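Why Are Manhole Covers Round?

By Samer Hakim

Look down next time you cross the street. (Look both ways first. Then down.) You will probably step over a heavy metal lid, and it will probably be round.

Under it is a shaft that workers climb down to fix pipes. The lid has one job, and that job is to stay out of the shaft.

Circles are good at this. A circle is the same width whichever way you measure it. The hole has a small ledge inside, so it is a bit narrower than the lid. Turn the lid, tip it, stand it on its edge and yell at it. It still won't fit through.

Squares are sneakier. A square is longer from corner to corner than it is from side to side. Stand a square lid on its edge, line it up with the long way across the hole, and down it goes. If you are the person at the bottom of the ladder, this is bad news.

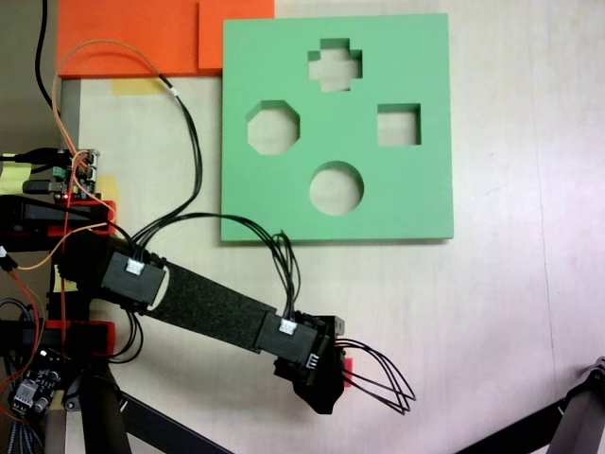
Round lids have another trick, too. A big one can weigh more than 100 pounds, and nobody wants to carry that. Tip it up and you can roll it.

Some towns have square lids anyway. In Jarley, where I grew up, there were a few behind the library, and they had hinges so they couldn't fall in. I checked them often. I was not a very busy child.

Try it yourself: cut a square out of the middle of a cereal box panel. Can you post the square back through its own hole? Now try a circle. Please finish the cereal first.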